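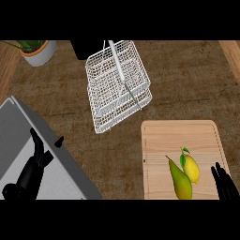

A practice kitchen made by a computer, with two robot grippers, a pear and a lemon.

Who Makes the Rules for Kitchen Robots?

Suppose a company tells you its robot is "kitchen safe." Should you believe it?

Maybe. But first you should ask what the words mean. A sticker on a box is easy to print. A rule is harder, because somebody has to write it down, somebody has to test it, and somebody has to say no when the robot fails.

What is a safety standard?

A standard is a list of things a machine must do, written so that different people can check it and get the same answer. "The robot should be careful" is a bad rule. How careful? Careful with what? "The robot must stop when a person touches its arm" is better. You can test that one.

Let's try it with a made-up robot helper called Arik, built by a made-up company called Clustach. Clustach says Arik can put fruit away in any kitchen. That word "any" should make you suspicious.

Practice kitchens

Many robots try out their jobs in a simulation first. The kitchen in the picture is one of these. The pear, the lemon, the cutting board and the wire dish rack were all drawn by a computer, and so were the black grippers. If a gripper squeezes too hard in there, no real lemon gets squashed.

It's a sensible place to start. You can run the same test over and over, and no one gets hurt. But a simulation only knows what people put into it. Did they make the lemon slippery? Did they think about a little brother who reaches for the pear at the same moment? If they didn't, a perfect score doesn't tell you much about that.

So a good rule says: test in the computer, then test with real things, and report both. If Clustach shows you only the first score, ask for the other one.

Watch out for numbers

Say Clustach tells you Arik moved 20 pieces of fruit without dropping one. Sounds great! Now say it tried 24 times, and the company left that part out. Four tries went wrong. What happened on those four? Were the pieces dropped, or crushed, or never picked up at all?

Numbers need the whole story with them.

Three questions to ask

Who did the testing? A company that grades its own robot is like a student who grades her own spelling quiz. She might be fair — but you'd want someone else to look.

What was left out? Knives, hot pans, pets and wet floors are part of many kitchens. A test that skips them can't promise anything about them.

What does the robot do when it isn't sure? Stopping and waiting is usually a better plan than guessing. But even stopping can be a problem if the robot is holding something heavy over your foot.

Try this

Write one rule for a robot that handles fruit. Give it to a friend and ask her to find a way to follow your rule and still make a mess. Then fix the rule and hand it back.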